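Interrupted stitches on tissue pad, spacing and tail length
Board: Suturing practice

jgeddes
Closing a short incision on a pad with black thread, simple interrupted. Opinions on tails wanted.

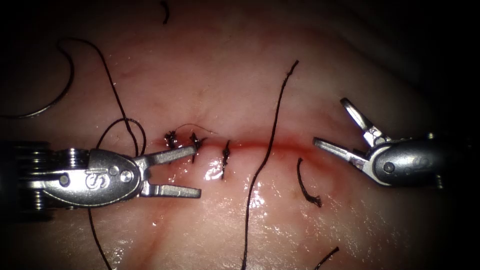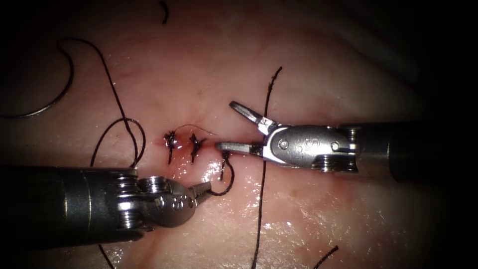
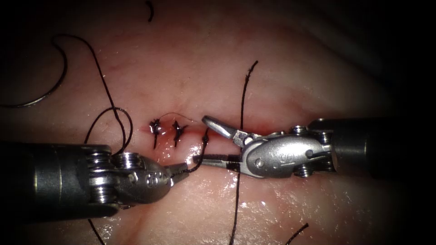 majimbun_h
Tail length first. Long tails get caught in the next throw. The knots in the third one have tails splayed both above and below the line, so lay them all to one side before the next bite.

Veronika B.
Disagree. Side matters less than length. I cut at 4 mm and leave them.

majimbun_h
Then you pick up a tail with the next loop.

Veronika B.
Not in 104 logged closures.

jgeddes
Will try 4 mm on Tuesday, same thread.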